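Warum ich meinen Greifer erst im Rechner scheitern lasse

In unserer Gemeinschaftswerkstatt gibt es zwei Lager. Die einen schrauben, bis etwas fährt oder greift, und suchen den Fehler am Gerät. Die anderen bauen alles zuerst in der Simulation nach. Ich habe lange zum ersten Lager gehört und bin seit Februar im zweiten. Der Wechsel hatte mit Geld zu tun.

Mein Arm heißt Coman und steht auf der Werkbank neben der Ständerbohrmaschine. Servos, Aluprofile, Netzteil und ein gebrauchter Rechner haben zusammen 2350 Euro gekostet. Geplant waren 2000. Die Differenz besteht fast vollständig aus Ersatzteilen. Zweimal ist mir der Greifer gegen die Tischkante gefahren, einmal habe ich ein Getriebe zerstört, weil ich im Programm ein Vorzeichen vertauscht hatte. Das sind Fehler, die am Bildschirm nichts kosten.

Joaquim Nogueira, der den Platz gegenüber hat, hält davon wenig. Seine Meinung: Wer simuliert, lernt die Simulation kennen und den Arm nicht. Reibung, Spiel in den Gelenken, ein Kabel, das sich verhakt, das alles fehlt oder ist geschätzt. Er hat in der Sache recht. Mein erster Griff, der am Rechner sauber lief, ging am echten Arm um zwei Zentimeter daneben. Die Grundplatte war schief verschraubt, und davon wusste das Modell nichts.

Trotzdem ziehe ich daraus einen anderen Schluss als er. Den schiefen Sockel hatte ich an einem Abend gefunden, gerade weil ich wusste, dass das Programm in Ordnung war. Früher hätte ich an drei Stellen gleichzeitig gesucht.

Ein zweiter Einwand kommt häufiger von Leuten, die neu in der Werkstatt sind. Sie fragen, warum man sich mit Gegenständen abgibt, die niemand im Haushalt hat. Die meisten Anleitungen fangen mit Würfeln und Zylindern an, und dabei bleibt es dann oft. Ein Würfel verzeiht aber jeden schlechten Griff. Man fährt von oben heran, schließt die Finger, fertig. Über den Greifer weiß man danach so gut wie nichts. Ilgın Ağca hat mir deshalb ihre Modellsammlung gegeben, ein Verzeichnis namens Worier mit 108 Objekten, viele davon krumm, flach oder an einem Ende dicker als am anderen. Seitdem übe ich damit.
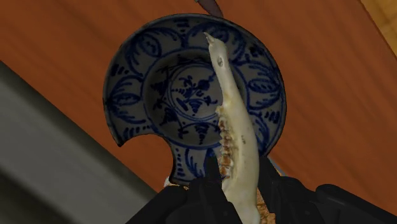 Ein Unterkiefer im Greifer, dahinter die Schale mit der Kerbe im Rand. Ansicht aus der Simulation.

An so einem Knochen sieht man, was ein Würfel verschweigt. Er wird nach unten breiter und ist leicht gebogen, die Zahnreihe ist rau. Wo zwei gerade Finger daran anliegen, muss man sich vorher überlegen. Ich habe wegen solcher Formen die Anfahrt komplett umgeschrieben und die Schließkraft nicht mehr fest eingetragen. Beides kam später auch dem echten Arm zugute.

Was mich an der Debatte stört, ist die Vorstellung, Simulation sei etwas für Firmen und Hochschulen. Die Programme laufen auf einem Rechner, wie ihn viele ohnehin zu Hause haben. Das Einrichten ist mühsam, das gebe ich zu, ich habe dafür rund 2 Wochen gebraucht, und die Dokumentation war streckenweise unbrauchbar. Wer aber abends nur eine Stunde Zeit hat, schafft in dieser Stunde am Bildschirm mehr Versuche als an der Werkbank in einem ganzen Monat.

Joaquim baut weiter ohne. Sein Fahrgestell Kodlow rollt inzwischen ordentlich, und er hat dafür keine Zeile simuliert. Bei einem Gerät mit vier Rädern und niedriger Geschwindigkeit würde ich es vermutlich genauso machen. Bei einem Arm, der sich selbst die Finger abbrechen kann, nicht. Als Nächstes bekommt Coman neue Fingerspitzen aus weicherem Material, und die Maße dafür stehen schon im Modell.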